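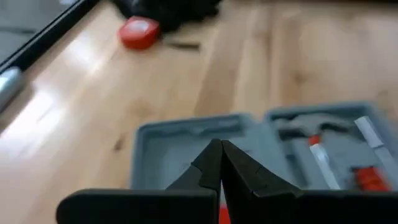
工具なんて引き出しにまとめて放り込んでおけばいいじゃないか、わざわざケースの決まった場所に戻すなんて面倒くさい、と言われたことがあります。開業してすぐのころ、講習に来てくださった方からです。しかも講習が始まる前に!

いやあ、気持ちはよくわかるんですよ。私も昔はそちら側の人間でした。台所の引き出しを開けると、輪ゴムと乾電池と割り箸の下からドライバーが出てくる。しかも欲しいのはプラスなのに、出てくるのはいつもマイナス(なぜでしょうね)。そんな暮らしを長いことしていた私が、いまは家庭用の工具箱のお店「Pladow」をやっています。

はじめまして、Pladowの店主です。うちは家庭で使う工具セットの販売と貸し出し、それから工具箱の片づけ講習をしている小さな会社です。大工さんが使うような本格的なものは置いていません。棚板のぐらつきを直したい、カーテンレールのねじを締めたい、椅子の脚が鳴るのをどうにかしたい。そういうご用事のための道具ばかりです。

きっかけは、会社勤めを辞めたあとにふらっと出かけたポルトガルのBragançaでした。泊まった宿の窓の取っ手がぽろっと外れて、受付に言いに行ったら、宿の方が工具箱をひとつ提げて上がってきたんです。ぱちんと開けて、迷わず一本抜いて、締めて、戻して、ぱちん。取っ手が直ったことより、その「戻して、ぱちん」が気持ちよくて、帰りの飛行機でもずっと思い出していました。旅行の写真は教会でも城でもなく、窓の取っ手ばっかりです。

帰国して最初にしたのは、家じゅうの工具を床に並べることでした。同じ太さのドライバーが何本も出てきて、メジャーは巻き戻らないし、カッターの刃は錆びているし。これはうちだけじゃないぞ、と思ったのがPladowの始まりです。 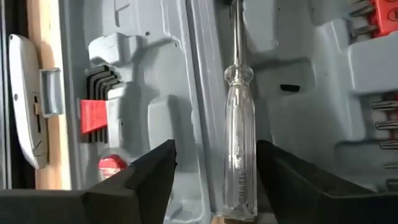

で、やってみてわかったのは、片づけのいちばんの先生はケースのくぼみだということ。ひとつひとつの形に合わせてへこんでいるでしょう。あれのおかげで、どこに戻すか考えなくていいんです。ドライバーはドライバーのくぼみに、カッターはカッターのくぼみに。小さいお子さんでもパズルみたいに入れてくれます。夢中になって、もう一回ぜんぶ出していい?と聞かれることもありますよ。

講習の名前は「Gritomik」といいます。響きだけで決めたので、意味を聞かれるといつも困ります。時間は60分、参加費はおひとり1,000円。前半で工具の名前と持ち方、後半で出し入れの練習をします。おうちの工具箱を持ってきていただくのも大歓迎です。中身がぐちゃぐちゃでも大丈夫、というより、ぐちゃぐちゃのほうが張り切ります!
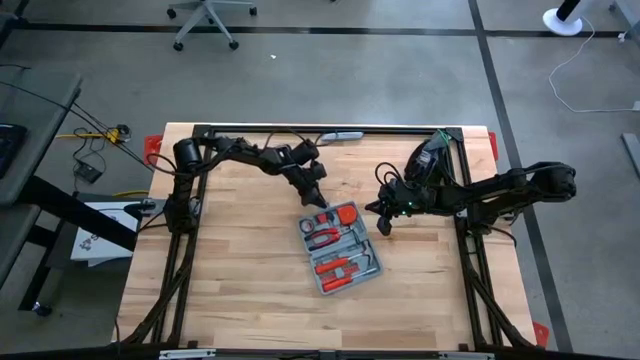
置き場所のご相談もよくいただきます。クローゼットの奥、玄関の靴箱の上、車のトランク。私のおすすめは、使う部屋の中で、ふたを全開にできる台がそばにあるところです。木のテーブルの上でこうして灰色のケースを斜めに開いておくと、柄の赤いペンチもドライバーも、隅に収まったメジャーも、ひと目で見つかりますよね。箱をまっすぐ置かなきゃと気にされる方もいますが、手が届けばどんな向きでもかまいません。ただ、作業がすんだらふたは閉めてくださいね。開けっぱなしにしておくと、いつのまにか消しゴムとかヘアピンとかが住みつきます(うちがそうでした)。

お店はProltudtonの坂の途中にあります。入口が狭くて通り過ぎてしまう方が多いので、灰色のドアを目印にいらしてください。開店は朝の10時、3月だけは棚卸しがあるので午後からです。貸し出しは一度に2セットまで、返却のときに中身が入れ替わっていても怒りません。一緒に元のくぼみを探しましょう。

最初のお客さまに言われた「面倒くさい」は、いまでもときどき思い出します。その方、講習のあとで工具セットをひとつ買って帰られて、先日は引き出しのほうも空になったとお便りをくださいました。輪ゴムと割り箸はまだ残っているそうです。

ご質問は店頭でもお電話でもどうぞ。ねじの頭がつぶれて回らない、といったお困りごとは、ねじの写真を見せていただけると話が早いです。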